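# Two hand-held grippers for folding clothes - stick with slotted fingers or change?

Hi everyone, long-time reader and I think only my second post, so please be gentle with me.
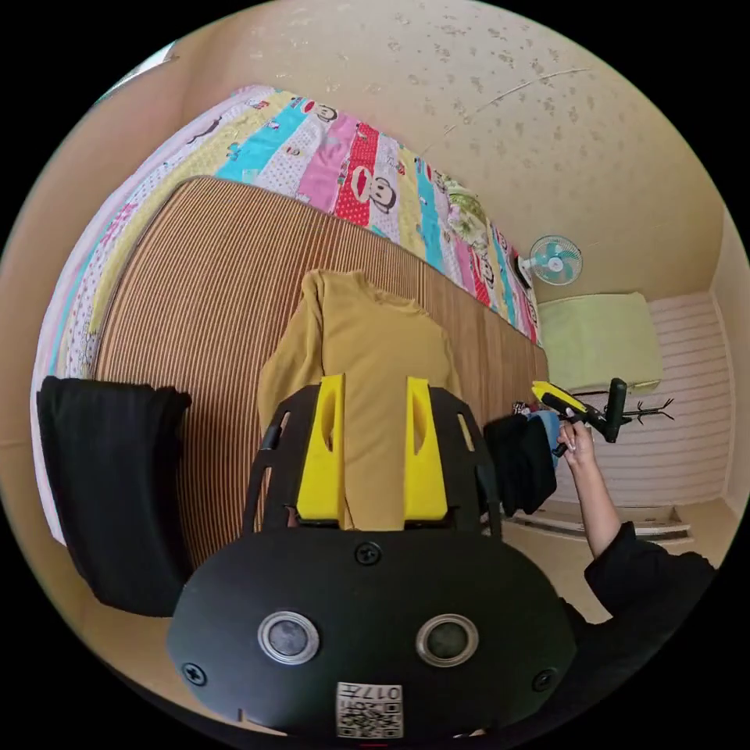 ## What I'm trying to sort out

I'm comparing finger sets for the pair of hand-helds we use at home, and shirts are my test job because they show up every weakness going. I spread the mustard long-sleeve out on the bamboo mat on the bed, collar away from me, then fold the sleeves in, and then bring the hem up to the collar. The yellow fingers with the long slot down the middle are what I've used all along, and I'm fond of them, but when I go for a sleeve I pick up a bit of the mat nearly as often as I get the cloth!

A friend has offered me a set of Kavora fingers, which are solid, wider at the tip and a fair bit softer. I did 70 folds with the slotted ones and would happily do the same again with the others, but it's a lot of evenings, so I'd love to hear from anyone who has been down this road first. I'm also wondering whether I should be changing both hands at once or only the one.

Thanks so much in advance,
Lucrezia Monti

---

**Holger Engström**

Hello Lucrezia, and what a cheerful quilt!

I went through much the same thing in January with tea towels and a pile of my son's school shirts. The wide soft tips were kinder on thin cotton and I stopped getting those little pinch marks near the seams. Where they let me down was on anything lying dead flat, as the tip is thick and wants to push the cloth along before it gets under it. The slotted ones bend a bit more and slide in better, at least mine did.

Before you swap anything, I'd try these two things:

- Come in at a lower angle, and close slowly over the last 5 mm or so. I was snapping mine shut and grabbing whatever was underneath.
- Put a plain sheet over the mat for one evening. Bamboo has all those little ridges, and a finger edge will find every one of them. If the trouble goes away, you've saved yourself a finger change.

As for one hand or both, change one. Keep the slotted set in the hand that does the lifting and put the soft set in the hand that holds the cloth down. I ran them mixed for a few weeks and it was a bit odd at first, but I came to like it and haven't gone back. Do write down which hand had which, though - I didn't, and I had to throw out 8 good folds when I couldn't work out what I'd been looking at.

---

**datel_fan**

kavora ones are fine. check the screw holes line up, mine didn't and I had to drill them

---

**Estutley Shed**

I can't speak to the Kavora set, but I have tried the Amundsen pads, the stick-on kind that go on the inside face of the fingers you already own. They're cheap and you can peel them off if you hate them. They gave me a much better hold on slippery linings, and they're no help at all with fleece, where they just collect fluff until they look like a pair of caterpillars. Wipe them with a damp cloth every so often and let them dry properly.

One more thought, and forgive me if you've already done it. Weigh your grippers after you change the fingers. Mine came to 880 grams with everything on, and even a small bit of extra weight out at the tips made my wrist grumble by the end of an evening. If your folds get sloppier as the night goes on, it might be your arm that's tired and nothing to do with the fingers. I now stop for a cup of tea halfway through each set, and the second half looks a lot more like the first.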